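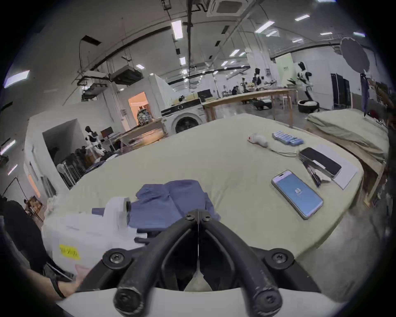

Shared workshop builds its own hand grippers for laundry project

Jan 10, 2024

Members of the Skevenik workshop are building a set of hand-held grippers, with which they want to teach a robot to fold clothes. The project is called Heluma. It began in June and is led by Iara Ocampo, who made the first fingers at home on her kitchen table.
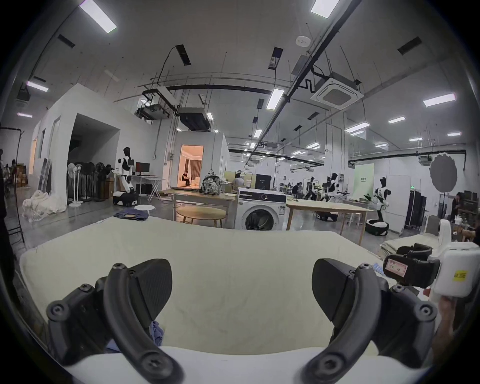
The fingers are now in their third version. The first ones were too soft and bent when a person lifted trousers with them, so the group made the walls thicker. The present fingers are black, each has a dark pad at the tip, and they are fastened with round screws, so a broken part can be changed in 10 minutes. One pair costs 28 euros in material.

The practice area is very simple: a flat surface with a green sheet, where the clothes are laid out one by one. Ms Ocampo says the group prefers old T-shirts from the members, as new ones are too stiff.

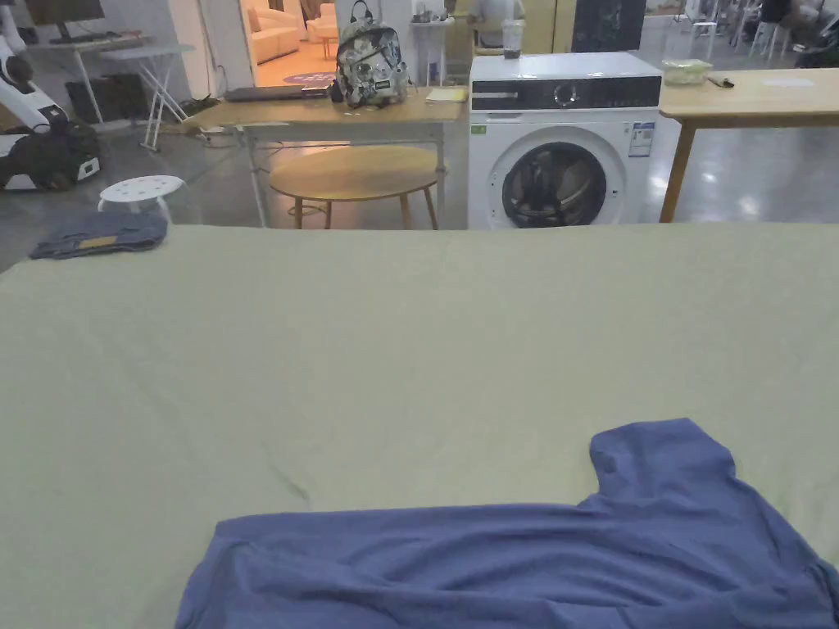
Until now, the group has kept 257 recordings of folding. It wants to have about 2,000 before the robot, which members call Obi, tries the work alone. "With shirts we are quite satisfied. With socks we still have much to do," she says.

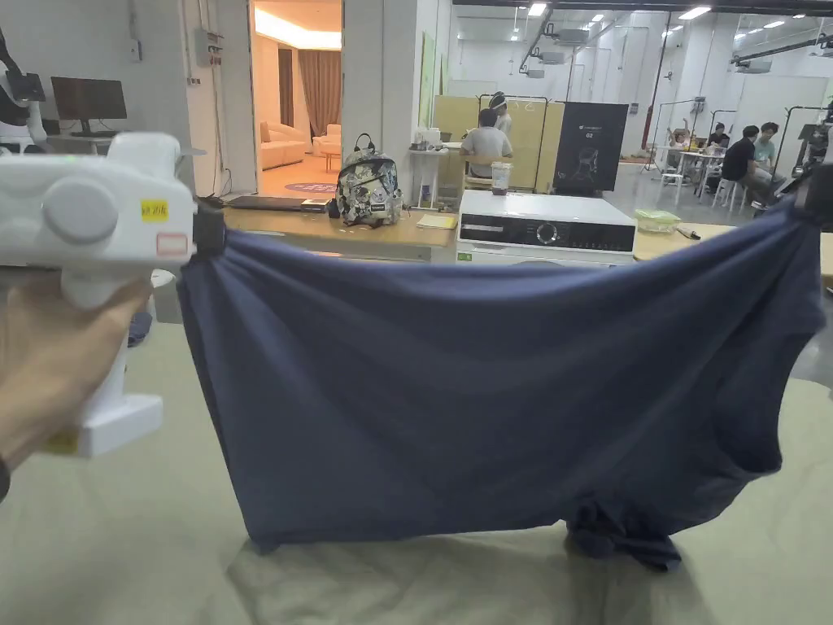
A navy T-shirt held at two corners with the grippers.

The drawings for the fingers will be given free of charge to other workshops. The first to receive them is Virkau, which plans to build two pairs.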